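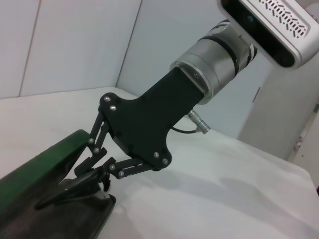
Jellura Eyewear Set

Welcome! Jellura is a small collection of pictures and notes on everyday glasses: how they sit when somebody puts them down, how the arms fold, and how hard a thin black line can be to follow on a pale surface. If you have ever patted a table looking for your own pair, you already know why we love this subject.

Version 5, updated 28/08/2022
Maintainer: Jouko Mäkelä

What's in it

The set has 157 entries in 29 groups. Each entry has a short note in plain words, typed by hand. We kept the vocabulary small so the notes are easy to search:

temple: the long arm that goes over the ear
hinge: where the temple meets the front
rim: the part around the lens
bridge: the bit over the nose

Thin black frames are our favorites (and the biggest group by far!). Seen from the side, a pair can shrink to one long curve and a corner.

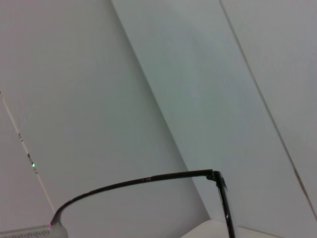 Black glasses, temple and hinge. Note tags: temple, hinge, rim-part.

We use rim-part whenever the rim runs out of view. Please don't guess at the rest of the shape, even when it seems obvious.

Blurry entries

Yes, we keep them! A smeared outline still says a lot about size and color, and comparing one with a sharp entry is great fun. Add the tag blur, and put a question mark after any part you can't name for sure.

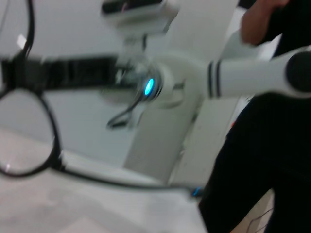 Dark oval outline at left, heavy blur. Note tags: rim?, temple?, blur.

Folders

udwood/ pictures
kocsis/ notes, one text file per entry
warkberg/ spelling list and tag list

Known gaps

Seven groups still have no bridge notes. Tags from before May use "arm" for temple, so search for both.

Corrections are very welcome, even tiny ones. Send the entry number and your new wording to Jouko.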